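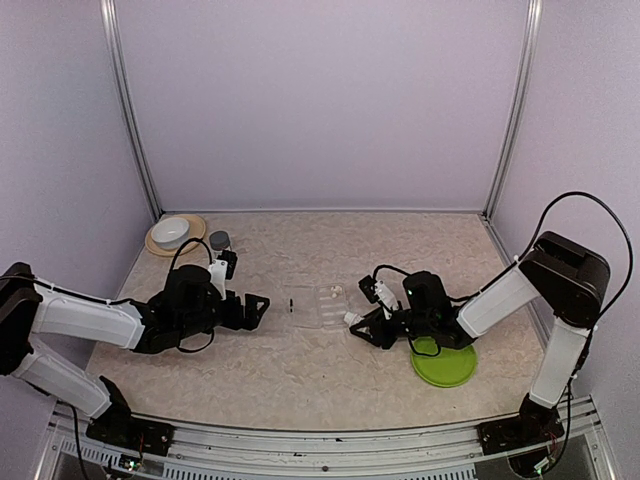

Two Arms and One Small Table: A Winter with the Odden Robotics Club

The room of the Odden robotics club is at the end of the second floor, after the music room, and you can hear both at the same time. When I came there for the first time, a trumpet was practicing the same four notes behind the wall, and a student was asking for silence. She did not ask because of the trumpet. She was recording a demonstration, and she wanted that people stop walking, as the floor moves a little when somebody passes near the bench.

The club belongs to Odden Technical School and has 14 members this year. The youngest are in their first year and the oldest will leave in the summer. They meet after lessons, they share three laptops and one good screwdriver set, and since the autumn they have one project which takes almost all of their attention. They call it Hutsuliak, after the street where the school stands. The purpose is easy to say. Two robot arms should tidy a small table together, without a person guiding them.

It is less easy to do. The arms are mounted on a metal rail at the front of the workspace, one left and one right, and they reach in over a beige tabletop with a pattern like marble. Each one has a black gripper with a small white camera module on its wrist. Between them stands a clear plastic tray with compartments, so transparent that I did not notice it until a student pointed with his pen. There is also a plate with a white bowl on it, a small jar with a gray lid, and a round lid in a very bright green.

"The green one is everybody's favorite," said Tatu Mwaipopo, who is in his last year and writes most of the software. "The cameras find it always. The tray is the opposite. When the light is even, the tray almost disappears."

Learning by showing

The students do not write for the robot a list of positions, as I expected. They show it. One person takes two handles on the other side of the room, and when the handles move, the arms follow. The computer keeps what the cameras saw and how the joints moved. After many such recordings, a program is trained on them, and then it tries the task alone.

Tatu explained it to me with patience, and I think he has explained it many times to parents. One recording is called an episode. A good episode takes less than one minute. The club decided in the autumn that it needs 500 of them before the first serious training, and this number is written on the whiteboard in the corner, with a smaller number under it that somebody changes with a sponge at the end of every meeting.

I asked if I could try. The left handle felt light and friendly, the right one a little heavy, and I had believed that my two hands are good colleagues. They are not. I closed one gripper too early and pushed the jar instead of lifting it. A girl from the second year said kindly that her first episode was also deleted.

The deleting is a subject of discussion in the club. In the beginning they deleted everything which was not nice. Then the trained program behaved very well as long as all went well, and it was completely lost when an object slipped. It had never seen a person make a small mistake and repair it. Now they keep the episodes where the operator fails the first grip and succeeds with the second. Only if something falls from the table, the episode goes away.

A teacher who came from the factory

The club was founded by Krishnamoorthy Thomas. He teaches electrical engineering, and before this he worked for many years at Neltier, a company that builds packing lines. He is a calm man who speaks quietly, and he has a habit to answer a question with another question. The students imitate him when he is out of the room, and I suppose he knows it.

"On a packing line, everything is prepared for the robot," he told me. "The box comes always at the same place. We spend a lot of money so that the robot does not have to think. I wanted that the students meet the other problem, where the table is a little different every time."

He did not want to buy a ready system, and the school could not pay for one. The arms came as kits. The members assembled them during one long month, with much turning of small screws, and twice they had to open a finished shoulder again because a cable was on the wrong side. The cables are still the thing that Mr. Thomas looks at first when he comes in. They must be long enough for the arm to turn, and they must not hang where the gripper wants to go. He touches them one after another, and then he says good afternoon.

The enclosure was his idea too. In the first weeks the table stood open in the room, and the program learned also the people who were walking behind it. On a day when a member wore a red coat, the arms hesitated. So the club built walls around the workspace, with aluminum posts at the back corners, and chose for the panels a pale lavender color. I asked why lavender. There was a vote, and gray lost.

Small objects, long evenings

The first tasks were with big things. Lifting a lid from one side and putting it on the other side took the club two weeks, and now it works most of the times. The bowl was next. It is smooth and round, and the jaws must come to the edge at a good angle, or else it turns away from them like a cat which does not want to be carried.

Now they work with the tray. Small parts have to go in the compartments, and for this both arms must be near the center at the same time. Each arm has to know, in some manner, what the other one is doing. The program gets the images from both wrists together, and it decides the movement of both sides together. In the recordings the operator should therefore never be in a hurry with one hand while the other one waits without a plan. Tatu says he can recognize from the movements who was holding the handles. One boy brings both grippers in very slowly, the same as he rides his bicycle. A girl who plays the piano is the best with two hands, and her episodes are used when a new member asks how it should look.

In the evening that I spent with them, they made some 80 episodes, which is a good result. They change places after every ten, because the attention goes down. Between the episodes, one member puts the objects in new places following a printed sheet. Before there was a sheet, each person put them "randomly", and when they looked later at the data, the objects had been nearly always in the same corner. People are not good at being random, one student told me seriously. She is writing her school essay about this.

At half past six the program was allowed to try. Everybody moved back from the bench. The arms came in from both sides, the left one stopped, came a bit lower, stopped again. It took a part, and carried it above the tray, and then it stood there for such a long time that somebody started to laugh. Then the jaws opened. The part landed on the border between two compartments and stayed on it. There was a short discussion if this counts. Mr. Thomas asked the students what they thought, and they thought no.

The road to Dorkis

The club will show the project at the Dorkis meeting, where school teams from the region present their machines to a jury and to each other. The date is February 27, 2019, and it is written on the whiteboard too, in a bigger hand than the number of the episodes. Each team gets one table, one electric socket and a quarter of an hour. The jury places the objects, so the team can't choose an easy arrangement.

The biggest worry is the light. In the club room it comes from the same lamps every day, and at Dorkis there is a hall with high windows. Two members are now recording episodes with a lamp turned to the wall, with one lamp off, and with a curtain half closed. The others complain that it slows down everything. Another worry is the transport. The arms will travel on their rail, fixed with straps, in the car of Mr. Thomas, and the members have already practiced to carry the enclosure down the stairs in pieces. The second time they did it in under twenty minutes, and they found one bolt less than they had at the start.

I asked Tatu if he expects to win. He thought about it for a moment. Last year a team came with a machine that sorts bottles, and it was faster than a person. The arms of Odden are not faster than a person. A child of five would finish the table while they are still going to the first object.

"But the jury can move the bowl," he said, "and we will still try."

After the summer he will leave the school, and he would like to study mechanics or computers, he is not decided. The recordings will stay with the club. The first-year members have asked already if they can add a third object with a lid, and Mr. Thomas asked them back which of the two arms should hold the jar while the other one opens it. When I was leaving they were standing at the whiteboard and drawing the answer, and the sponge was missing, so they used a sleeve.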